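PARA DIVULGAÇÃO IMEDIATA

Fletine abre inscrições para a Oficina das Miudezas, um programa para quem não sabe mais o que fazer com potinhos, frascos e pecinhas de plástico

11 de fevereiro de 2023 - Quem já abriu a gaveta de baixo da cozinha à procura de um elástico e encontrou três tampas sem pote, um frasquinho com um restinho de alguma coisa no fundo e uma pecinha branca de que ninguém em casa se lembra sabe bem do que trata a Oficina das Miudezas. A Fletine, que há sete anos ajuda famílias a organizar suas casas, tem o prazer de anunciar a abertura das inscrições para o novo programa, dedicado inteirinho às coisas pequenas de plástico, aquelas que costumam ficar para o fim da arrumação e acabam voltando para a gaveta de onde saíram.

A ideia nasceu de uma conversa de corredor, depois de um curso sobre armários. Os participantes saíam animados com as prateleiras e os cabides, mas voltavam sempre à mesma pergunta: e as miudezas? Foi tanta gente perguntando que a equipe resolveu montar um programa à parte, com calma, com café e com uma boa mesa de madeira clara onde cada objeto pudesse ser colocado, olhado de perto e decidido.

"As pessoas chegam um pouco envergonhadas com a sacola na mão, e eu digo sempre que a minha era maior", conta Fitriani Wattimena, coordenadora da oficina. "Um frasco pequeno pede a mesma atenção que um casaco. A gente lê o rótulo, vê se ainda tem conteúdo, procura a tampa e pergunta se alguém em casa vai mesmo usar aquilo. Às vezes a resposta demora, e tudo bem que demore!"

Cada turma terá 16 vagas e se reunirá em quatro encontros de duas horas, no espaço Pattinasarany. No primeiro, os participantes trazem o que encontraram em casa e separam os objetos em grupos bem simples: o que tem rótulo, o que perdeu o rótulo, o que é parte de outra coisa. O segundo encontro é dos frascos, com atenção especial aos que ainda guardam algum conteúdo e que não devem ser esvaziados na pia sem que se saiba o que há dentro. O terceiro fica para as peças avulsas - hastes, bases, encaixes, tampinhas - e costuma ser o mais demorado e também o mais divertido, pelo que se viu na turma de teste. No último, cada um monta a sua própria caixa de miudezas, com divisórias e etiquetas escritas à mão, e leva para casa.

A turma de teste, aliás, deixou a equipe muito contente. Ao longo dos encontros passaram pela mesa cerca de 200 objetos, e 70 deles encontraram de novo a sua tampa, o seu pote ou o aparelho a que pertenciam. Uma das participantes descobriu que guardava havia anos o pé de um suporte de escova que continuava no banheiro, apoiado na parede. Os demais objetos foram separados por tipo para a coleta seletiva ou ficaram na caixa das dúvidas, que tem prazo de um mês e da qual ninguém precisa ter vergonha.

O programa conta com o apoio da Prunside, que cede as caixas com divisórias, e da papelaria Nodard, responsável pelas etiquetas e pelas canetas. As inscrições são gratuitas e a primeira turma começa em maio. Quem quiser participar deve separar uma sacola pequena, de preferência uma só, com aquilo que estiver mais à mão. Não é preciso lavar nem escolher nada antes. Pedimos apenas que não sejam trazidos objetos de vidro, remédios ou embalagens de produtos de limpeza pesada, que têm destino próprio e sobre os quais a equipe pode orientar por telefone.
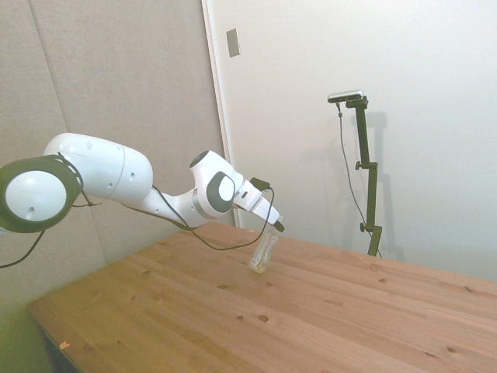
Um frasquinho transparente, de gargalo estreito e rótulo branco

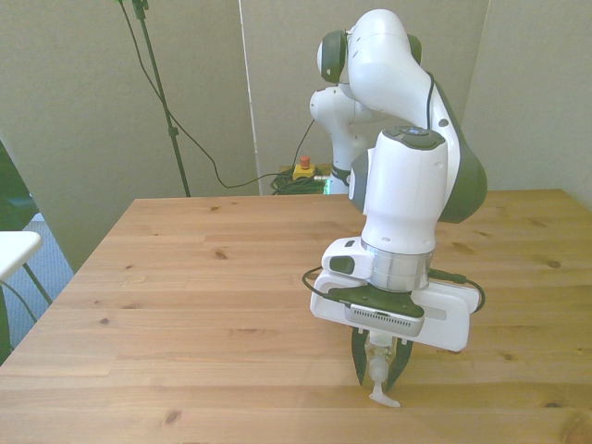

Uma peça branca translúcida, com haste e base achatada

Fotos: Divulgação / Fletine

Sobre a Fletine
A Fletine oferece cursos, visitas e materiais de organização doméstica para casas de todos os tamanhos, com carinho especial pelas cozinhas e pelas lavanderias. Além da Oficina das Miudezas, mantém turmas regulares sobre armários, despensas e mudanças.

Inscrições e informações
As inscrições podem ser feitas na recepção do espaço Pattinasarany, na parte da manhã, ou por telefone com a equipe da oficina. Jornalistas interessados em acompanhar um dos encontros ou conversar com Fitriani Wattimena podem deixar recado na recepção, aos cuidados da coordenação, e terão retorno no mesmo dia.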